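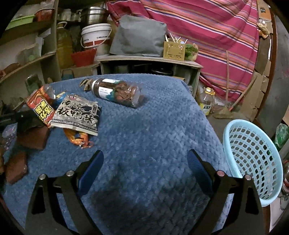 Figure 2. Shared snacks on a covered table.

4.2 The table as a commons

Office kitchens have been studied at length, mostly by people hoping to learn who stole the milk. The snack table has had less attention, although it raises the harder question of what people will put out for others to eat. Our 12 participants brought in whatever they liked and set it down wherever there was room, and the results rarely looked like a display. In Figure 2 a clear jar of reddish-brown dried pieces has been left lying on its side near the far side of the table, while four packets are bunched together on the left, among them a gray, cream and black one whose large brush-style characters (南京板鸭味) promise the flavor of Nanjing salted duck. The blue blanket was part of no protocol. It does, however, support Zwane's view that people treat a soft surface as a place to drop things and a hard one as a place to arrange them.

We had expected contributors to group items by type, sweet with sweet and savory with savory. They grouped them by arrival. Whatever came first became the center of a cluster, and later packets were leaned against it or pushed partly under it, a habit we call docking. Of the 39 clusters in our records, 30 grew this way. The remainder defeated both coders, one of whom (Modise) asked that his notes on them be left out of the appendix.

Jars behaved differently. A packet, once opened, was usually treated as public property and finished by early afternoon. A jar with a lid could still belong to somebody, and several participants told us they would not take from one unless its owner was in the room – a scruple that did not extend to chocolate. Paterson and Ilie report much the same at the Wodton site, where one lidded jar of dried plums survived until Thursday, by which time interest in it had become largely scientific. We return to the question of lids in Section 5.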